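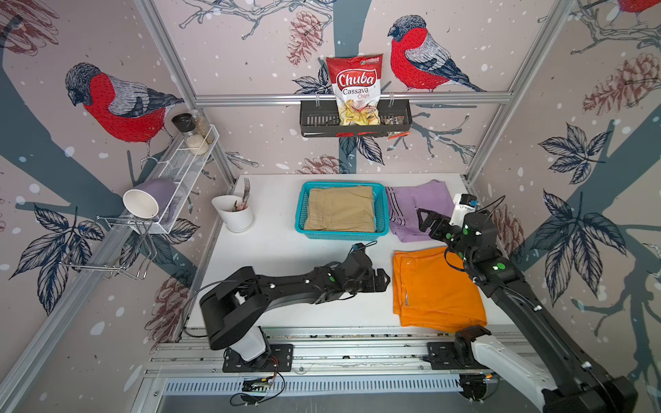

How a Bank Knows It's You

Last updated 2020-12-04
205 shares | 3 comments

When a grown-up walks into a bank, the person at the counter can look at their face and check a card with their photo on it. A bank's website can't do that. It needs other ways to find out who is there.

The first way is a password. This is a secret word or a string of letters and numbers. You type it in, and the bank's computer checks it.

The bank should not keep a list of everyone's passwords, because a thief could steal the list. It runs each password through a kind of math scramble and keeps only the scrambled version. When you type your password again, the computer scrambles it again and sees if the two match. A good scramble is very hard to run backward.

Is a password enough?

Often it isn't. People pick easy ones, like a pet's name. They use the same one on a game site and a bank site. If the game site is broken into, the thief will try that password at the bank too.

So many banks ask for a second thing. It might be a code sent to a phone. Say Kelly wants to see how much money she has. She types her password, and her phone gets a message that says 2455. She types that in as well. A thief who has her password but not her phone is stuck.

The code stops working after a short time. In Kelly's case it lasts 300 seconds, and then she has to ask for a new one. Real codes are often six numbers long, so they are harder to guess.

What about the little lock?

Look at the top of a web browser and you may see a small lock next to the address. It means messages between you and the website are scrambled on the way. Someone listening in would only get nonsense.

The lock does not tell you the website is honest. A fake bank site can have a lock too. Check the spelling of the address, and don't follow a link from a message you weren't expecting.

If someone calls or writes and asks for a code, don't give it to them, even if they say they work for the bank. Tell a grown-up you trust.

Written by Mervyn Furnival

3 comments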